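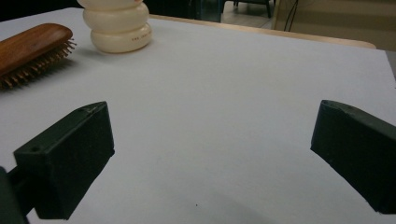

What I did for my project

My project was about teaching an arm to tidy a bathroom shelf. More exactly, it was about getting the arm enough examples to learn from, and that ate up nearly all of my semester! I named the set Stotilon, after the folder it lived in, and the name stuck.

How the recording went

I used a hand-held gripper with a camera on it, so I could do the chores myself and let the camera watch. Each example was one short job on a white tabletop – pick up the hairbrush and lay it down somewhere else, or slide the fingers around a bottle and move it closer. I started every one with the fingers wide open over bare table, because my first batch began all over the place and was a pain to trim.

I got 417 examples by the end of April. I threw out 176 of them (ouch). Most of those were my own fault: I moved way too fast, or my other hand wandered in to help.

The two objects that taught me the most

The hairbrush was harder than I expected. If you come in from the bristle side you get a lousy grip, so I switched to going for the wooden handle. The cream bottle with the fat, ridged segments was kind of fun, and I could grab it at different heights. I tried to mix that up on purpose so the arm wouldn't learn just one way of doing it.

Training and testing

I trained on the Edusach machine in the Gralville lab, which I could only book on Friday nights. Then I gave the arm five tries with each object. It got the bottle on all five and the brush on two. On the misses it went to the right spot but closed with the fingers at a bad angle, and when I looked back through my examples I saw that I'd almost always set the brush down pointing the same direction. Oops!

What I'd change

I'd turn the brush every single time, even if it's boring. I'd also sort the bad takes the same day – waiting until the end meant a whole weekend of squinting at clips. And I'd like to try it with a softer tube, like toothpaste, which I had on my list and never got to.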